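Old tower, second evening

Last month I bought an old desktop tower from a shop in Hendstead, and since February I am learning to take it apart without breaking it. The first evening I removed only the side panel and looked. I was a little afraid of the small tabs.

The second evening went better. I made a rule for myself: every part gets its own place before I touch the next one. Before this rule I used a soup plate, and I spent up to 2 hours looking for one screw. My notes have now 13 lines, most of them about cables.

The blue plastic pieces are very helpful, because blue means you can open it by hand. The hard drive sits in a blue caddy too.
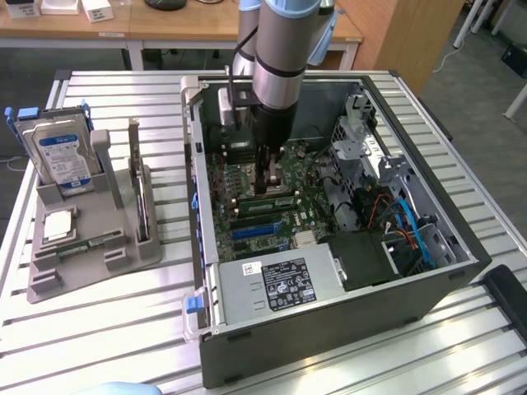
Silvana Rangel wrote to me that I should touch bare metal before every memory module, and that old thermal paste must be cleaned off completely before the processor goes back. I have ordered the paste. Next time I will write about the fan.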